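The Gerley Book Pillow (and why I finally stocked it)

I read in bed. I read in bed a lot, and for years my setup was one sad couch cushion and a paperback balanced on my knees until my feet went numb. So when I started this little shop for people who read too much, a decent book pillow was the first thing on my wish list, and it took me forever to find one I'd put my name behind.

The Gerley is a wedge with a soft ledge along the bottom, so your book sits up and stays up. I've tried it with skinny mass market paperbacks and with my big hardcover of The Count of Monte Cristo, and it held both (the hardcover needs the deeper side, so flip the pillow around). There's a pocket on the back for glasses, a bookmark, or the pen you swear you won't use in the margins. I use mine for chocolate.

It works for e-readers too, and I've propped my phone on it for audiobooks while I knit!

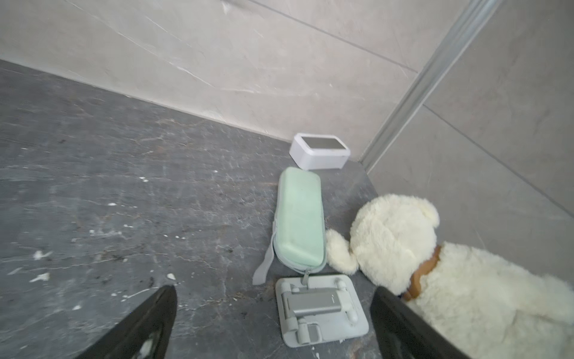

What you get

One pillow, one removable cover, and a ribbon marker sewn into the ledge. The cover zips off and goes in the wash on cold. Please don't put it in the dryer, I did that to my first one and it came out fit for a doll.

Colors are Toltstead Blue, Oatmeal, and a dark plum called Basano that I keep trying to talk everybody into.

Size and shipping

It's 8 inches tall at the back and weighs 28 ounces, so it's fine for a suitcase if you're a checked bag person. Orders go out within 6 business days, sometimes sooner if I'm not in the middle of a good mystery.

Will it fit my huge fantasy novel?

Probably! The longest thing I've read on it was 571 pages in hardcover and it didn't tip once. If yours is a real monster, take a look at the Barrientos lap stand instead. It's firmer and has a wider ledge, though I wouldn't want to nap on it.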